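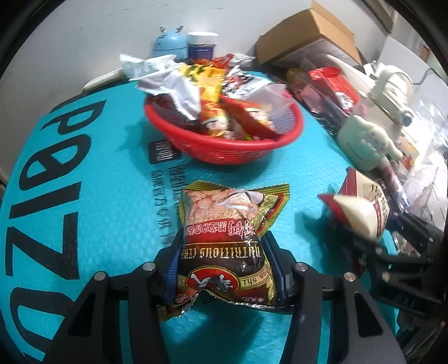 12/08/2025, Lirnness bench, afternoon

Sorting the small packets today. Up to now everything lived in one heap in the red round basket, and I can never find the cereal ones (the puffed packs with the bowl on the front and "NUTRITIOUS CERE..." running off round the side). They're fat little pillows, full of air, and they take up way more space than they deserve. The flat wrappers slide down between them and get lost at the bottom.

Tried three ways of filling it:

a) everything tipped in at once. Fast, ugly, rim overflows.
b) puffed ones first, flat ones on top. Looks great until you want a cereal pack.
c) flat ones standing on edge round the wall, puffed ones in the middle. Winner so far -- I could get at any pack without digging.

Pick them up by the sides, by the way, not by the sealed ends. The corners of the seal are pointy and they snag on the mesh, and then you drag half the basket out with you (I did this twice, once onto the floor).

Weighed the lot on the Manninen scale while I was at it: 956 g with the basket, about 200 g of that is the basket itself. The Horketti tub we used in March was heavier and held less, so I'm not sorry it went to Skirerier with the other stuff.

Still to do
- cut 10 card dividers, see if (c) survives a refill
- empty wrappers go in the bin, NOT back in the basket!!
- ask for a second basket, same size, any color
- turquoise mat needs a wipe

Going to leave it filled the (c) way overnight and see what state it's in after morning coffee.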